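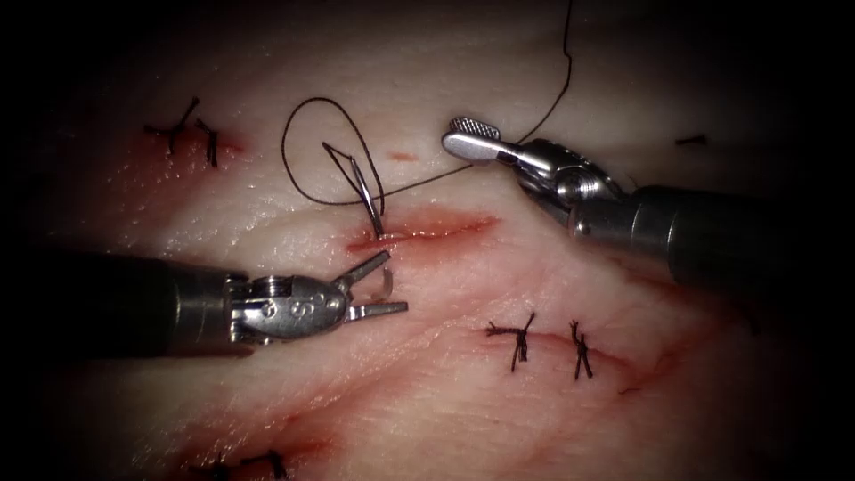 Surely 4,000 stitches is overkill, wrote a commenter under my last post, when a surgeon in training gets the idea after a dozen. I've been chewing on that comment for a week, and it deserves a proper answer (plus it gives me an excuse to talk about my favorite part of the job).

A person who learns to suture after a dozen tries shows up with twenty-some years of hands. They've tied shoes, threaded a sewing machine, fought with tangled earbuds, pulled splinters. Our model shows up with nothing at all. It doesn't know that thread goes slack when you stop pulling, or that a curved needle wants to travel along its own curve. Every bit of that has to be in the examples somewhere, and the only way to get it in there is for one of us to sit at the console and sew.

So we sew! The goal for the Clundamico set is 4,000 recorded stitches, each one from picking up the needle to cutting the tails, and as of this morning we're at 2,811. I did a happy little spin in my chair when the counter rolled past 2,800.

A stitch in our setup gets broken into pieces: grab the needle, line it up, drive it through, let go, grab it again on the far side, pull the thread, wrap, tie, tie again, cut. The pieces I find most interesting are the handovers. On the pad up top the needle is sitting in the left end of the middle cut and the driver's jaws are wide open. From one picture like that you can't tell whether the driver is on its way out or on its way back in, and neither can a model! It needs the moments on both sides. That's why we record continuously and log what the operator's hands are doing on the controls along with the video, so each picture comes with the motion that goes with it.

Back in April we were doing it differently. We'd record only the "good part," the needle going through, and trim everything else to save disk space. The model trained on those clips could drive a needle pretty nicely. Then it would let go and just hang there. It had never seen what comes next, so it did a sort of polite hover over the wound until someone hit stop. I have a soft spot for that version, but we threw out most of those clips and started over with full stitches.

Now for the thing I most wanted to write about, which is mistakes. When I started operating I was a terrible perfectionist about it. If I grabbed the needle too close to the tip, or the loop of thread flopped over the jaws, I'd stop the recording and begin again so the data would be clean. I was so proud of my clean data. The trouble is that a model that has only watched clean stitches has no clue what to do one inch off the path, and sooner or later it's going to be one inch off the path (a tenth of an inch will do it). So the rule these days is that if you fumble, you keep going and fix it. Regrasp, untangle, back the needle out if you have to. Those fixes are gold. Some of my ugliest stitches are in the set with a tag that says "recovery," and they get shown to the model more often than the pretty ones.

There's a line, of course. A fumble you recover from is useful, and a fumble where you give up and shove the needle around for a minute is not. We mark those as dropped. I try to be fair with my own, which is harder than it sounds after a long session.

About sessions: we cap them at 60 minutes. You can feel the quality go before you can see it. I start pulling the thread in short jerks instead of one long draw, and my knots get lumpy. After an hour I hand over the console and go do labeling for a while.

Labeling happens in Memon, our homegrown tool, and it has gotten so much better this year. You scrub through the video and drop a marker wherever one piece of the stitch ends and the next begins. It sounds dull and I love it. You end up arguing over the strangest things, like whether "driving the needle" ends when the point comes out or when the jaws open. We went back and forth on that one for days and finally wrote it down: it ends when the jaws open. Then we went back and relabeled everything done the other way, which took most of a week and a lot of tea.

The other thing I fuss over is variety. If every cut runs the same way and sits in the same spot, the model learns that spot by heart and falls apart everywhere else. We rotate the pads. We start from the left end of a cut one time and the right end the next. We let red patches and cut-off ends of thread stay in view as a session goes on, and I'm a big believer in that. A stray black snip lying on a pale surface looks an awful lot like the tail of the thread you're meant to grab, and an early model went after one with total confidence, again and again. Stitches that are already tied matter too. A fresh pad with a single cut is an easy world to live in, and a pad with several rows of knots on it is a much busier one.

We have 4 operators at the moment and we all sew differently, which shows up right away in the plots. I take wide, slow arcs. The fastest of us keeps the second instrument parked close by the thread the whole time and barely moves it. I used to think we should agree on one style, and for the knots we did, because mixed knot styles really confused things (half a wrap one way, half the other, then a tangle). For driving the needle we left everyone alone, and the model seems perfectly happy with it.

So, to my commenter: it may well be that 4,000 is too many! We picked it because it was a round number that we could reach by winter. We're training a fresh model at every few hundred stitches and plotting how it does, and if the curve goes flat we'll stop early and spend the time on something harder. It hasn't gone flat yet. Tying is still climbing nicely, and the regrasp after the needle comes through is climbing the fastest of all.

Next up is the Mostik batch, same task with a thinner thread, and I'm already a bit nervous about it. After that I'm taking the curves to the Drasmont workshop, so if you'll be there, come find me and tell me how you split up your stitches. I'd love to compare notes on where "pulling" stops and "tying" begins. We still haven't settled that one.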